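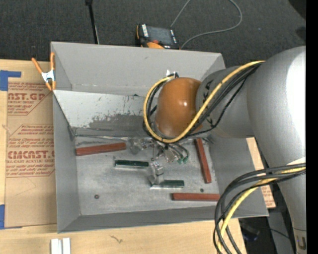

3.2 访谈是怎么做的，以及我中途改了什么

先交代一下背景。我研究的是小公司里的人怎么给零件起名字，说得正式一点，叫“工作场所的非正式命名”。最初我以为发发问卷就行了，结果第一批问卷收回来，大家填的全是编号，规规矩矩，跟产品目录一模一样。可是我在Gustura的食堂里坐了一中午，就听见有人管一种垫片叫“小饼干”，隔壁桌马上有人纠正，说“小饼干”是厚的那种，薄的叫“瓜子皮”。问卷里一个字都没有！所以我把问卷扔到一边，改成了坐下来聊天。

最后愿意跟我聊的有4家公司：Wandetel、Gustura、Stubbs和Arkent。每家的谈法不太一样。Wandetel的人喜欢一群人一起说，你一句我一句，录音整理起来简直要命（后来我学乖了，请大家开口前先敲一下桌子）。Stubbs正好相反，非得一个一个来，门还要关上。Arkent那边我去了2次，第一次基本在听他们抱怨新的仓库编码，不过这些抱怨后来倒成了第5节最有用的材料。

访谈提纲很短，开头永远是同一句话：“你要喊同事帮你拿这个东西，会怎么喊？”我不问“这个叫什么”，因为一问“叫什么”，对方就会去翻脑子里的那本目录。这个区别我是在10月的预访谈里发现的，当时同一位受访者对着同一个卡箍，前后给了我完全不同的两个答案，自己还没觉得有什么不对。

录音转写以后，我一共得到800条左右的叫法。编码的时候我先按来源分：像形状的、像食物的、跟人有关的、跟某次事故有关的。最后这一类我特别喜欢，比如Stubbs有一种螺栓叫“周转费”，来历是有一年订错了货，退货的运费比货还贵。刚进厂的人照样这么叫，问他为什么，他说不知道，师傅就这么叫的。

图1 金属料箱与工作台

分类当然有模糊的地方。“瓜子皮”算形状还是算食物？我犹豫了很久，最后允许一条叫法同时挂两个类别，统计时各算一次。这样做的代价是各类加起来会超过总数，读第4节的表格时请留意。也有同行建议我只保留说话人自己认可的解释，我试过，行不通，好些人当场现编一个来历给我听，编得还挺像样。

还有一件事得老实写上。我自己在车间待过几年，很多叫法一听就懂，这既方便又危险。方便的是对方不用停下来解释；危险的是我会自动把听到的词“翻译”成我熟悉的那一个。为了防着自己，我请一位完全没有工厂经验的同学重新编了一遍Arkent的材料，我俩分歧最大的恰恰是那些我觉得“这还用说吗”的词。凡是有分歧的条目，我都在附录里标了星号，没有硬凑成一致。

全部编码表在2/9/19定稿，之后只改过错别字。下一节先看叫法在各公司之间的分布，再看同一个零件换了部门以后名字怎么变，那部分比我预想的要乱得多。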